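Flomcombe Council Speeches: README

Hello, and thank you for opening this file before opening the spreadsheets. It holds the text of 800 speeches made in the Flomcombe town council chamber, typed up and sorted by speaker, party and motion.

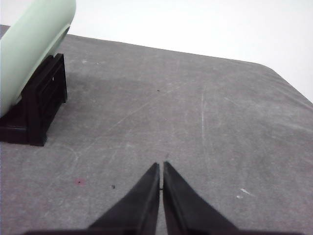
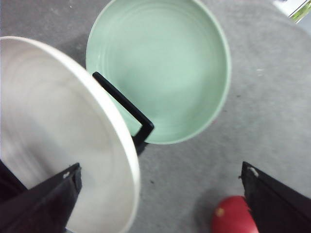 The speeches come from 80 sittings, starting with the long quarrel over the Suritz bypass and ending with the December budget vote. Gizella Somogyi did most of the typing, and Cinzia Fontana went over every page against the printed minutes, which took her a good deal longer than either of us had promised her it would.

What you get

There are 2 tables. The first, speeches, has one row per speech, with the date, the speaker, the party at the time and the full text. The second, motions, lists what was being debated and how the vote went. They join on motion_id.

Things to watch for

Councilor Priedītis changed parties partway through, so please use the party column in the speeches table and don't look it up elsewhere. Speeches longer than 2,000 words are split over several rows, numbered in the part column. Heckling is in square brackets where the minutes recorded it — they often didn't, especially in the Skiltorness harbor debates, which by all accounts were very noisy. Remarks made in closed session are left out entirely.

We have not labeled anything for tone or for left and right. We tried it on one sitting, disagreed over nearly every row, and went home.

Corrections are very welcome, even tiny ones. Send the row number and the minutes page if you have it. Last updated 1 Jul 2026.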